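Stutside Community Kitchen — walk-through checklist
Done by: Bezawit Alemayehu
Date: 19/06/2022

Extinguisher by back door — OK. Tag current, gauge in the green.
Exit sign, hall side — OK
Exit sign, pantry side — FAIL. Dim. Same as May. Needs new battery pack, pls order.
Fridge temp log — gaps. Missing 11 days. Fridge itself reads fine.
Freezer — OK, seal a bit stiff
Hot water at hand sink — OK after a long wait
Wood counter — wipe-down OK. Keep toys and cloths off when food is out.
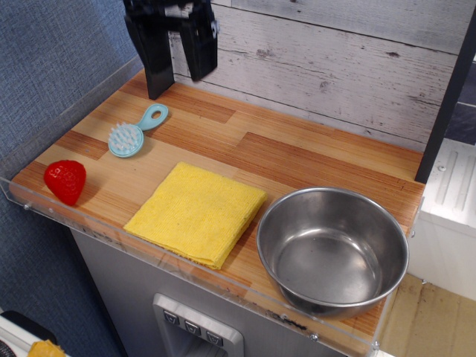 Floor mats — one curling at the corner, trip hazard. Tape for now, replace by next visit.
Drain under dish sink — slow. Flendemex coming to look at it, no day given yet.
First aid box — short on burn gel and small bandages. 14 gloves left, get a new box.
Gas shutoff — lable gone again. Knob turns OK.
Smoke alarm, hall — OK
Smoke alarm, store room — chirping. Changed battery while there, OK now.

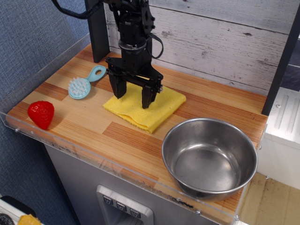 Dish cloths — wash after every shift, not every other. Told the evening group.
Chemicals — degreaser stored over the rice. Moved it. Bottom shelf only!!
Step stool — loose foot, taken out of use, its in the office
Outside light — OK
Trash area — lid missing on one bin, Cesberg to swap

Result: pass with fixes. Exit sign and floor mat first. Recheck in 18 days.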